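Trotlow College Forums > Paying for School > Garnham Bursary, is it worth applying?

kestrel_lane
Has anyone here gotten the Garnham Bursary and kept it past the first year? The flyer says it covers "up to 60 percent of tuition" and I have learned to be suspicious of "up to." Application closes in January.

mudroomphil
Got it last year. Covered 27 percent. You have to carry 12 credits every term, and if you drop a class after the deadline they turn that term's money into a loan. Page 5 of the agreement, small type.

Poltia_transfer
That's not quite right. It only converts if you fall under 12. I dropped a lab and was still at 13, and I kept all of it.

mudroomphil
Then they treated you differently than me. I was at 12 after the drop and got a bill anyway. Took two months to get it reversed.

kestrel_lane
So the rule depends on who opens your file. Great. What about the "personal counseling" they say comes with it?

oatmeal_ok
One meeting in the fall. Mine was in the Mokgethi building, second floor, in the break room. She was nice enough but she read me the website.

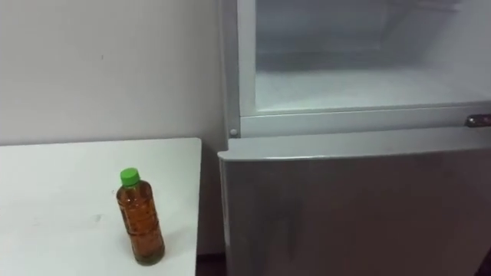
I asked twice what happens if you need an extra term to finish and she said she'd email me. Still waiting. I wouldn't count the counseling as part of the value at all.

Poltia_transfer
You can ask for a different advisor, you know. Mine found me a book grant I'd never heard of. I think people here write off the whole program over one bad meeting.

mudroomphil
And I think a program that needs you to get lucky with your advisor isn't much of a program. Kestrel, apply, but get the percentage in writing before you turn anything else down.

kestrel_lane
Emailed them this morning asking for exactly that. Got an auto-reply with the same flyer attached.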